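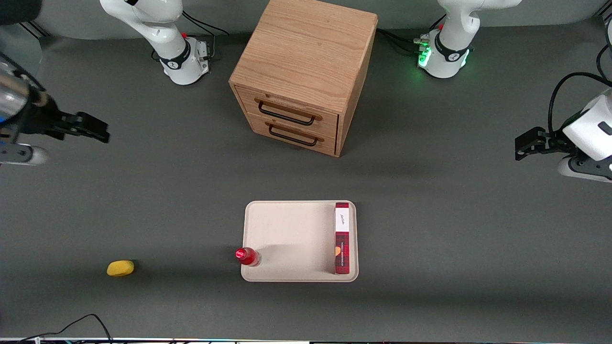
Two-drawer cabinet in light oak-coloured wood with black metal bar handles.

Landemel extends drawer hardware testing to small-format cabinets

Aug 4, 2022 - Landemel, a supplier of drawer runners and handles to Australian furniture makers, has extended its in-house test program to small-format cabinets, including bedside, desktop and under-bench units. Results will be published with each product data sheet.

Until now the company has tested its runners only in full-width kitchen carcasses. Small drawers behave differently. A short runner has less overlap between its fixed and moving members at full extension, so the same load produces more droop at the drawer front. Racking is also more pronounced where the drawer is deeper than it is wide.

Under the revised program, each runner is fitted to a reference carcass and cycled 2,985 times at rated load. Front droop, side play and opening force are recorded before the first cycle and after the last. A second carcass is held in a humidity cabinet for 50 days, after which the gap between drawer fronts is measured at both ends and at the centre.

"Joiners were applying kitchen figures to bedside units and getting the wrong answer," said Elżbieta Pawlak, technical manager at Landemel. "The new sheets state the carcass size used, the fixing pattern and the screw gauge. If any of those change, the rating does not apply."

The first range to carry the new data is Cekik, a side-mounted runner in zinc-plated steel. The Skemum range of bar handles will follow in January. Handle testing covers fixing pull-out, finish adhesion and deflection at mid-span, the last being relevant to handles that run most of the width of a drawer.

Landemel has also revised its drilling templates. Hole centres are now referenced from the lower edge of the drawer front in place of the top edge, to suit makers who trim fronts on site to even up the gap. Existing templates remain valid for full-width kitchen units.

The test rigs were built by Hordiienko, a toolmaking firm, to drawings prepared by Landemel. More than 1,000 trade customers will receive the revised sheets with their next order. Sheets for discontinued runners will not be reissued.

Cekik runners are available now through existing stockists. Pricing is unchanged.

Media and technical enquiries: Genowefa Gajewski, communications, Landemel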